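Call for Participants: Levance Program in Mediation and Dialogue

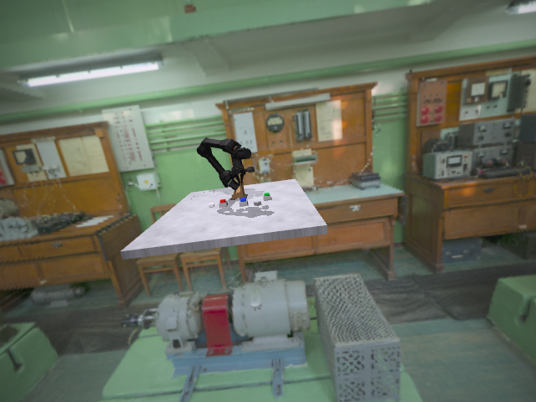

Four colored cubes in front of a robot arm on a white table, computer rendering.

The Levance Program is accepting applications for its next group of fellows in conflict resolution and negotiation. The program is run by the Nordin Institute in Clumstead and is open to people who work on disputes between communities, local authorities or states.

Fellows spend two weeks in residence at Clumstead in July, followed by a field placement with the Itska river talks, where three districts are working on a shared agreement over water and grazing rights. Placements are arranged by the Institute and cannot be chosen by the fellow.

The residence covers preparation for talks, drafting of joint texts, work with interpreters, and the monitoring of agreements after signature. Most sessions are practical. Fellows should expect reading in the evenings — usually one case file per day.

There are 30 places. The program received almost 800 applications last year, and those that arrived incomplete were not read.

Who can apply

Applicants need at least 2 years of paid or unpaid experience in mediation, diplomacy, local government, legal aid or a related field. A university degree is not required. All sessions are in English, and a working knowledge of a second language is an advantage. Former fellows may not apply again.

Costs

There is no fee. Lodging and meals in Clumstead are covered, as is travel to and from the Itska placement. Fellows receive 87 dollars per day during the placement. Visa costs are paid by the fellow and refunded on arrival.

How to apply

Send a resume, a letter of no more than 800 words describing a dispute you have worked on, and the names of two referees. Leave out the names of parties where talks are confidential. Applications go to the Fellowships Office, Nordin Institute, Clumstead, and must be received by 2023-12-04. Shortlisted applicants will be interviewed by phone.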